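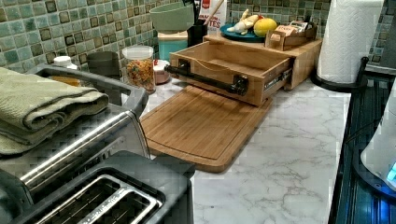 Llevo desde noviembre haciéndole la misma pregunta a todo el que trabaja con robots: ¿cuándo va a cerrar uno un cajón de mi cocina? Me contestan con vídeos. En los vídeos siempre hay una mesa despejada, un cubo rojo y una música de piano que invita a invertir.

Mi cocina no tiene cubos rojos. Las encimeras de la gente tienen la tostadora, el paño doblado encima del horno pequeño, los cereales en un bote, un limón que lleva ahí desde no se sabe cuándo. Y en medio de todo eso, un cajón abierto que cualquiera de nosotros cerraría con la cadera mientras habla por teléfono. Para una máquina sin cadera es un proyecto de tesis.

Se lo comenté a Loïc Courtois, que trabajó en Stistum programando brazos para una línea de envasado y ahora se dedica a cosas domésticas, con bastante menos sueldo y más ojeras. En la fábrica, me dijo, la pieza llega siempre al mismo sitio. En casa el cajón está hoy un palmo más a la izquierda porque alguien ha hecho sitio para la tabla de cortar. Su primer prototipo necesitó 32 intentos para aprender que de un tirador se puede tirar. A empujarlo tardó más. 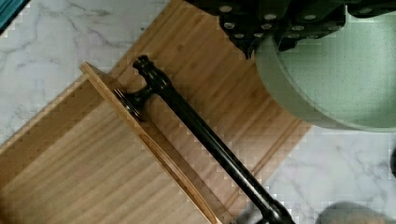 Lo que más me gusta es el problema del tirador de barra. Los dedos tienen que entrar entre el metal y la madera, cerrarse y luego seguir una línea recta sin torcerse, y si la mano se tuerce se viene detrás el mueble entero. Yo lo he hecho a oscuras, un martes, buscando galletas. No me considero un prodigio de la ingeniería - aunque Loïc insiste en que debería.

¿Pueden ya con las tareas de casa, entonces? Con algunas, a ratos y despacio. El Preltelley, que cuesta 2.000 euros y viene con una aplicación que te felicita, dobla una toalla en 17 minutos. En 12 doblo yo la colada completa, mal, pero la doblo. En un almacén o en un taller, donde todo está atornillado al suelo, la cuenta ya sale de otra manera y no seré yo quien la discuta.

De momento sigo cerrando mis cajones. Loïc me ha prometido avisarme cuando el suyo consiga guardar una cuchara dentro y cerrarlo después, en ese orden.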